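Home | News | Reviews | Workshop | Subscribe

Norville tabletop arm kit goes out on loan in Stuston

Folks in Stuston who have been curious about robot arms, but not curious enough to buy one, will get their chance starting in May, when Panagiotou begins lending out its Norville kit from the shop counter. The loan runs for 8 weeks and costs $300, with another $400 held as a deposit and handed back when everything comes home in its case.

The kit is meant for everyday tabletop jobs — picking up cups, moving a glass from one spot to another — and it comes with a two-finger gripper, a small wrist camera and a printed guide that walks you kindly through the first evening.

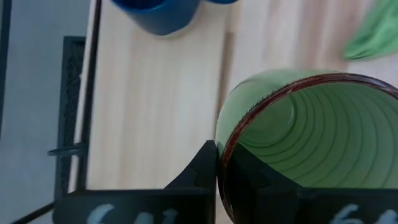 One early borrower wrote in to tell us that the guide was the best part of the whole package, though getting the grip strength right for glassware took most of a weekend, and a page on that alone would have been welcome. Panagiotou says a longer chapter is on the way, and that it will be mailed free to anyone who already has a kit at home.

There are just 3 kits to go around for now, so a little patience may be needed. Borrowers who fall in love with theirs can put the loan fee toward buying it, and we suspect a few of them will.

Related
Driltitz updates its gripper pads
Choosing a first robot arm for the home shop
What to check before you borrow a kit

Contact us | Copyright, all rights reserved | Back to top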